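Open day at the Birkett showroom

I'd been meaning to get to one of the Birkett open days for ages, and in October I finally made it. Doors opened at 10 a.m. and I was in the line by a quarter to, coffee in hand, feeling very keen!

The first stop was the storage area, where they had the small white cabinets I'd been eyeing online. Plain as anything, with a drawer in front and a flat top you could put a lamp on. I liked them even more against the honey-colored floor, laid on the diagonal (I want that floor. I do not need that floor). And then there was the red basket, which I fell for right away. 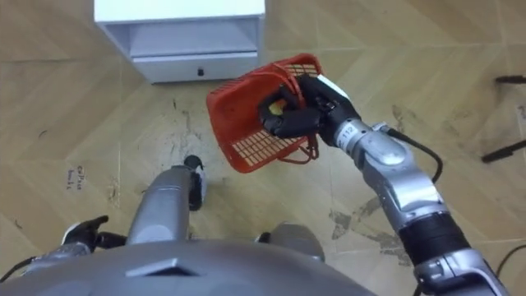 Baskets and other small stuff

I have a weakness for baskets. This one is the little shopping kind, bright red with lots of small openings, and there was something yellowish in the bottom of it – I'd say a lemon, but don't hold me to that. It would be perfect on my kitchen counter for onions, or in the hall for gloves.

The Skinbridge range was across the aisle, mostly hooks and trays, nice but pricey.

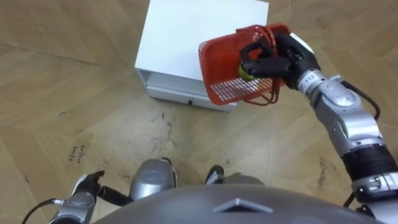 I went back to the white cabinet twice before lunch and asked for the measurements. They had 80 in stock, so no rush, and I'm going to clear out the corner by my back door first. Parking was free and the soup in the café was good.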